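Grarnon, February 14, 2019

Brerunano publishes Mornlow rules for robot handling tests made in simulation

The robotics company Brerunano publishes today the first complete edition of the Mornlow rules, a set of good practice for teams that test robot hands on a simulated table. The rules are free to use. They were written together with the engineering office Sikora, which also did the checking of the text against real test records.

Many teams now do the first part of their testing in simulation, and we are one of them. It saves time and it saves hands. But the reports coming from such tests are difficult to compare. One team counts a grasp as good when the fingers close. Another team counts it only when the object has been put down in the right place. A reader who sees two success rates next to each other can not know which of them is the stricter one.

The Mornlow rules contain 29 rules in three parts: how the table is set up, how a trial is run and how the result is reported.

The first part deals with the objects. Each report must list every object on the table, also those which the robot is not asked to touch. If two objects are of the same kind, the instruction must say which one is meant, or the report must state that either is accepted. Objects must be placed by a written procedure. If an object is moved by the operator after the random placement, the trial is marked as "arranged" and is counted in a separate table.

The second part deals with the trial itself. A trial begins when the instruction is given to the robot, and all time after this point counts. A grasp is recorded when the object has left the table and stays in the hand for 3 seconds. The placement is recorded separately. A robot which picks up the object well and then lets it fall beside the target has one success and one failure, and both must be shown. At least 20 trials are required for every instruction before a percentage may be printed. With fewer trials, only the plain numbers are given.

The third part caused the most discussion between the two companies. Sikora wished that every failed trial is stored as full video. Brerunano found this too heavy for small teams. The agreed text asks for one picture at the start, one at the moment of the grasp and one at the end, together with the joint data of the hand. Results from simulation must carry the word "simulated" in the title of the table and on each picture page, and they may not be added together with results from a physical robot.

Before publication, the draft was tried on 1003 simulated trials in the Brerunano office in Grarnon. The check was about the rules and it does not rank any hand or any software. In the course of it, two rules were removed, as the people who marked the trials understood them in different ways, and the rule about objects touching each other was written again from the beginning.

"We do not claim that a good simulated result makes a safe robot," says the test department of Brerunano. "For safety there are other standards and other procedures, and the Mornlow rules do not replace any of them. What we want is that a customer can read a table of results and know what was counted."

Teams that already have their own test sheets can continue to use them, if the sheet contains all fields from the annex. A report may say "made according to the Mornlow rules" only when all three parts were followed. Partial use should be named with the part numbers.

Comments on this edition are collected until November. They can be sent to the test department of Brerunano in English, with the number of the rule in the subject line. The text, the annex and an empty report sheet can be requested from the press office in Grarnon.
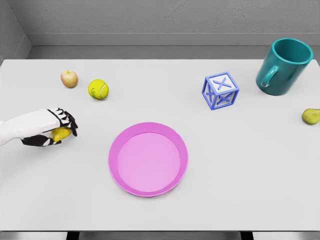 Reading time: 3 min

Simulated table with a pear in the robot hand and a second pear lying free at the far right. For a table like this one, the instruction has to say which pear is meant. The plate, the apple, the tennis ball, the letter block and the mug also go into the object list.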